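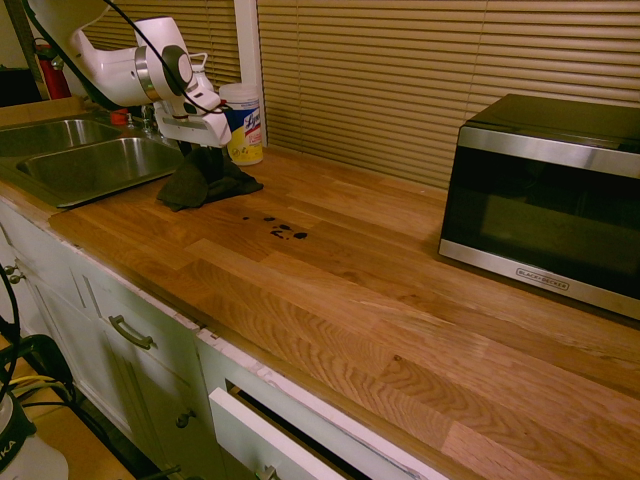
What should you use on a spill on the wood counter?

A damp cloth first, as soon as you see the spill, and then a dry one. Coffee and soy sauce are the two that leave marks if they sit through the afternoon.

The butcher block in the Brullville kitchen was sanded and oiled in May, and Régis Delaunay would like it to stay that way until next year. The job cost $369 and took the room out of use for 5 days. Most of the old stains were between the sink and the microwave, where people set down mugs and open lunch containers.

Wipe along the grain, and fold the cloth over to a clean side when it picks up color. Pressing down on a fresh spot for a few seconds lifts more than scrubbing does. If there are several small drops close together, lay the cloth over all of them and press before you wipe, or you will spread them into the strips next to them.

Go easy on the disinfecting wipes. They are fine for the sink, the faucet handles and the microwave door, but used every day on oiled wood they dull the finish - Fabrice Lemaire tried it on the Trallen counter and it had to be oiled again after three months. The sponge is for dishes. Please keep it off the wood, especially the rough side. 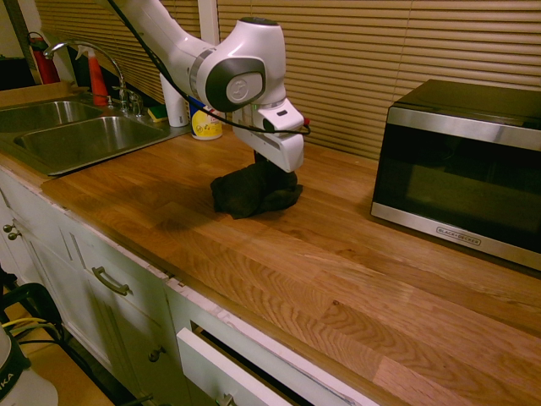 Cloths and where they go

Dark cloths are for the counter and light ones are for drying dishes. Used cloths should be rinsed and hung up, not left in the sink overnight. Killian Rey takes them to the wash at Jonside and brings back a clean stack. If a mark won't come out, leave it alone and send a note to Toàn Dương, who has the oil and the fine sandpaper.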